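Can a robot do the washing up yet?

25/11/2022

I get asked this at least once a month, usually by whoever is standing at the sink while I'm sitting down. My answer has moved a bit this year, so I thought it deserved a proper spot in the newsletter instead of a mumble over the tea towels.

Short version: no. Longer version: parts of it, on a good day, if you don't mind waiting.

I've spent a fair chunk of the past few months swapping emails with Jaime Brandão at Vumoslow, where they've been working through a list of 50 ordinary chores under the project name Druta. It's not glamorous stuff. Pick up the pan, put the pan down somewhere sensible, push the chair in, move the plant so you can wipe where the plant was. I read the list out at home and my daughter said it sounded like her Saturday (she has never moved a plant in her life, but anyway).

Most of the practice happens in simulation, which I was a bit sniffy about until Jaime walked me through the sums. By May they'd logged 3,460 attempts at handle grasps alone. Try doing that with a real arm and a real kitchen and you'd be through a lot of crockery! In the simulator you just reset and go again, and you can make the room as odd as you like. The furniture needn't behave itself either, and I rather like that, as mine doesn't.

The thing that keeps tripping everyone up is handles. You and I grab one without a thought, and our wrist sorts out the weight on the way up. A gripper with 2 fingers has to line up along the handle, close at the right spot and then cope with all the heavy business being out at the far end. Get it slightly wrong and the whole lot swings round like a gate. I tried it at home with a pair of barbecue tongs and my favourite frypan, and I don't recommend it.

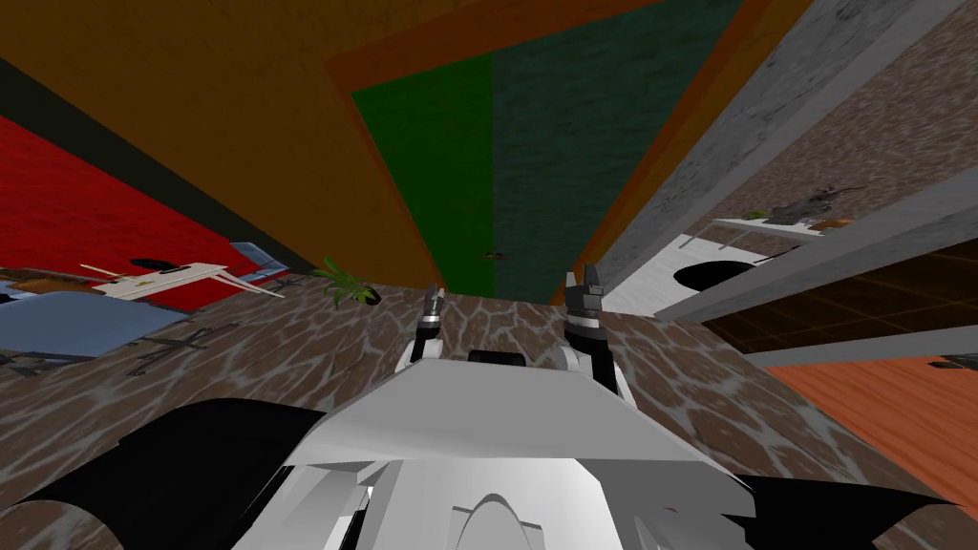
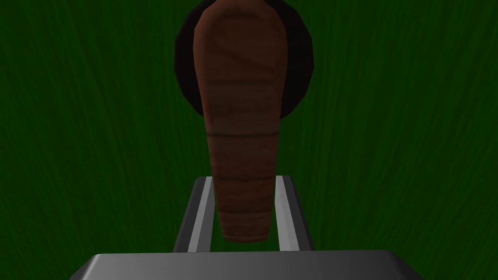
Jaime's own view is that picking things up is coming along nicely and knowing where they go is miles behind. I believe it. Half the people who've stayed at our place can't work out where the colander lives, and they've got eyes and a university education.

The shop floor is a different story. The folks at Esteves have had an arm shifting trays since autumn, same tray, same height, same colour, and it plods along quite happily. They did have to move it after someone parked a trolley 17 centimetres over the line and it wouldn't budge until the trolley went. My neighbour would call that a work ethic. I'd call it a reason not to let one loose in a house with kids, where everything is over the line all the time.

So if you're holding off on a new dishwasher in the hope that something with arms will turn up, buy the dishwasher. I'm going over to Bridow in the new year to see their laundry rig, which apparently folds towels and gets very confused by fitted sheets. If you've got a chore you'd like me to ask them about, hit reply and let me know. Mine's the oven racks.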